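**De :** Elsie Fairweather
**À :** liste tri-ternis
**Objet :** Re: [tri-ternis] bouchons, bidons et le bac bleu (encore)

Bonjour à tous,

Je réponds entre deux rendez-vous, donc en vrac. Pardon Angus, ton message était bien rangé, ma réponse le sera moins. Je laisse ton texte en entier, deux personnes m'ont dit ne pas l'avoir reçu.

> Le jeudi 6 avril, Angus Whitcombe a écrit :
>
> Bonjour,
>
> Quelques questions sur le tri des bouteilles avant qu'on réimprime la feuille pour les trois salles.
>
> 1. Bouchons : on visse ou on sépare ? La feuille actuelle dit « séparer », Warrick dit que Nevitz les prend vissés depuis août dernier. J'ai fait les deux, selon les jours.
>
> 2. Les gros contenants. Je ne sais jamais si ça compte comme une bouteille ou comme un bidon. Deux dans le bac et il est plein, après on ne met plus rien.
>
> 3. Écraser ou pas ? Rawiri écrase tout, moi rien. Les petites bouteilles écrasées se coincent sous les autres et il faut retourner le bac pour les sortir.
>
> 4. Étiquettes. Est-ce qu'on continue à les enlever ? Ça prend un temps fou et la colle reste sur les doigts.
>
> 5. La table blanche est marquée de partout. Est-ce que quelqu'un a un produit qui marche ? L'éponge ne fait rien.
>
> Si on peut régler ça avant la prochaine levée, je m'occupe de la feuille.
>
> Angus

Alors.

**Bouchons.** Vissés. J'ai eu Nevitz au téléphone, la dame a été très claire : corps et bouchon ensemble, même si le bouchon n'est pas de la même couleur ou du même plastique. Ce qu'ils ne veulent pas, ce sont les bouchons tout seuls au fond du sac, ça passe à travers leur grille. Donc on arrête la boîte à bouchons près de la porte. Celle qui est déjà pleine, je la prends pour l'école de ma fille, ils font une mosaïque.

**Écraser.** Non. Désolée Rawiri. Ou alors à plat dans le sens de la longueur, jamais en galette. Mais le plus simple c'est non, la feuille dira non.

**Étiquettes.** On les laisse ! Toutes. Papier, plastique, je m'en fiche, Nevitz aussi. La seule étiquette à enlever c'est celle qu'on colle nous-même avec le nom de la salle.

**Dates sur les bouchons.** Pas dans la liste d'Angus mais Alby me l'a demandé dans le couloir. Il y a des bouchons avec plusieurs lignes imprimées dessus, des chiffres, du chinois. Pour le tri on n'en tient pas compte. On ne trie pas par date, on ne note rien. Si la bouteille est vide elle part, si elle est pleine elle ne vient pas sur la table.

**Le bac.** Le bleu-vert reste en haut à gauche de la table, c'est sa place. Je l'ai trouvé par terre deux fois, et avec un bac par terre on finit par poser les bouteilles à côté. On jette ce qui est à portée, on garde le milieu de la table libre pour trier.

Quelques vues de la table : 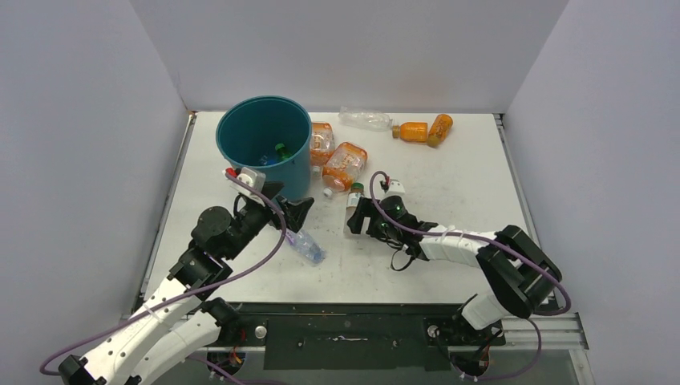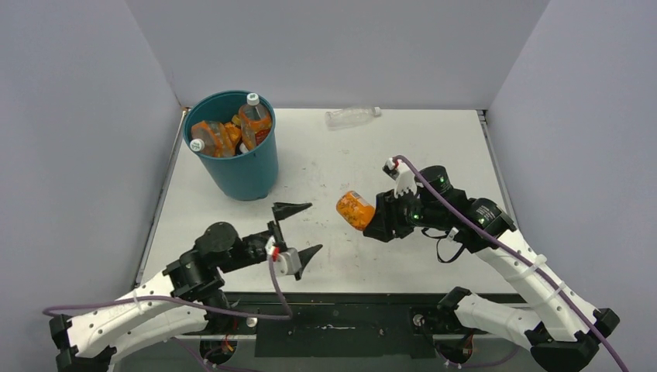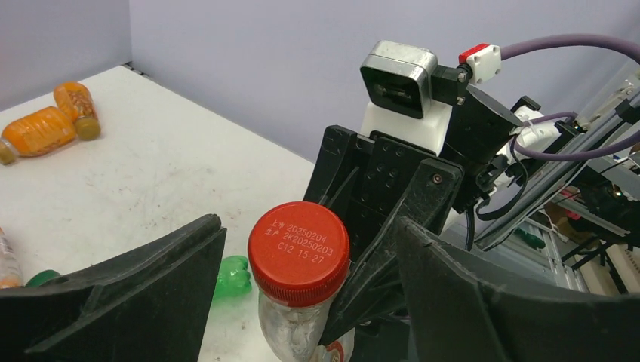 ## Les gros contenants

Bon, la question 2, la seule qui fâche. Sur la première photo les deux gros transparents avec de l'orange sur l'étiquette sont restés hors du bac, et pour moi c'est exactement ce qu'il faut faire. On les garde pour la fin. D'abord les petites, les oranges, les transparentes toutes fines, et les gros partent à part, dans un sac, directement. Pas dans le bac.

Règle pour la feuille : si tu ne peux pas le tenir d'une main par le milieu, c'est un bidon. Pas très scientifique mais tout le monde comprend. Warrick avait proposé une limite en litres, sauf que personne ne va lire le volume sur une étiquette à moitié décollée.

Un bidon = dans le sac Ratoteo (les grands sacs gris, étagère du bas). On ferme quand il y en a 8. Avec plus, le sac craque dans l'escalier, on a déjà donné.

## Les transparentes couchées

Petit agacement personnel. Les bouteilles transparentes couchées au fond de la table, contre le mur, on ne les voit pas. Blanc sur blanc. Il y en a une sur la première photo et une sur la deuxième, à droite du bac, et j'ai mis un moment à la repérer sur la deuxième. Donc avant de dire que la table est finie : on regarde le long du mur du fond. Ou on passe la main, c'est plus rapide.

Et les petites oranges roulent. Couchées, bouchon d'un côté ou de l'autre, peu importe, mais pas au bord svp.

## Quand le bac est plein

Plein = ça arrive à hauteur du rebord. Sur la deuxième photo, avec le bouchon blanc qui dépasse, pour moi on y est. On vide. On ne tasse pas avec le coude (je ne vise personne, je vise un peu Rawiri).

Pour vider :

- on retire d'abord à la main ce qui dépasse
- on retourne au-dessus du sac, pas au-dessus de la table
- on regarde au fond, il reste souvent un petit truc, un flacon ou un morceau de plastique
- le bac revient à sa place, en haut à gauche

Pas de sac dans le bac, j'insiste. On a essayé, il glisse, les bouteilles passent entre le sac et la paroi et on passe plus de temps à le remettre qu'à trier.

## La table

Les marques. Il y a de tout là-dedans, des traces brunâtres, des points, des rayures. Les rayures ne partiront pas, c'est la surface. Pour le reste Alby a essayé la crème Yoon sur un coin, il dit que c'est mieux, moi je vois la différence si on me montre où regarder. Il en reste un demi-tube sous l'évier. Chiffon doux, on frotte peu, on rince. Surtout pas le côté vert de l'éponge, je pense qu'une partie des rayures vient de là.

Si ça ne suffit pas on peut demander un plateau neuf mais ce ne sera pas avant août, le budget est bloqué et je préférerais garder la demande pour un deuxième bac.

## Poids et levée

Nevitz a envoyé le relevé : presque 1 360 kg sur l'année pour tout Ternis, bouteilles et bidons confondus. C'est plus que ce que je pensais. Ils ne détaillent pas par salle, donc inutile de me demander qui a gagné.

La levée reste le matin, sacs descendus la veille au soir. Sacs fermés avec le lien, pas avec un noeud, ils les rouvrent tous pour vérifier et avec un noeud ils déchirent.

## Pour la feuille

Angus, si tu veux bien la refaire avec ça :

1. Bouchon vissé sur la bouteille
2. Étiquette laissée
3. On n'écrase pas
4. Petites d'abord, bidons à la fin dans le sac gris
5. Regarder le long du mur du fond avant de partir
6. Bac en haut à gauche, sans sac dedans

En gros caractères, une seule page. L'ancienne faisait 3 pages et elle était scotchée derrière la porte. Mets-la plutôt au-dessus des sacs, à hauteur d'yeux. Warrick a la plastifieuse dans son bureau – demande-lui avant midi, après il ferme à clé.

Je n'ai pas répondu sur les bouteilles en verre, je n'ai pas la réponse, Nevitz doit me rapeller. En attendant rien en verre sur la table.

Je file,

Elsie

PS : celui ou celle qui a pris le marqueur noir des sacs, il me le faut pour la levée. Merci !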